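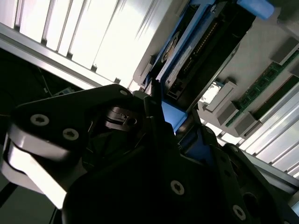

4.2 Storage practices among small archives

Most of the archives in our survey keep their digital holdings on hardware that was bought for some other purpose. Of the 52 institutions that returned the form, only six had a budget line for storage. The rest relied on desktop computers passed down from a town office or a school, and the staff learned to maintain them as they went. Drives are swapped between machines often, and the swap is seldom written down. A blue plastic drive carrier, as in Figure 3, gives no hint on its own of which parish registers or council minutes it holds, and in most of the archives we visited the link between a drive and its contents existed only in the memory of one employee. When that employee retired, the link was lost. At Rernville, Campos found 1434 scanned pages listed in the catalog with no location given. They were later found on a drive kept in a desk drawer with the spare keys.

We asked each archive how it would recover a single named file if its main computer failed. Answers fell along a wide range. The Surico collection keeps a second copy in another building and tests it every October. Pateck keeps a second copy in the same room. Several respondents left the question blank, and two wrote that they would call the person who had set up the computer.
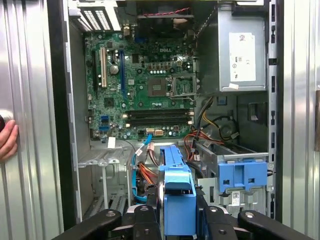

Figure 3. Desktop computer case with a Dell motherboard and a blue hard drive carrier.

Does the size of a collection predict how well it is backed up? Size had little bearing on it in our sample, and the archives with the most complete second copies were often those that had already lost material once. The Antal family papers, with around 550 items, had the fullest records of any collection we saw. Their keeper, Bianka Fekete, began a paper logbook after a failed drive took a season of scanning with it. Each entry gives the drive, the shelf, the range of item numbers, and the initials of the person who made the copy.

Larger institutions tended to assume that a regional office was making copies for them. In interviews carried out by Lakatos and Szénási, staff at both levels described the task as belonging to the other. We return to this in Section 5, where the written agreements between local and regional offices are compared.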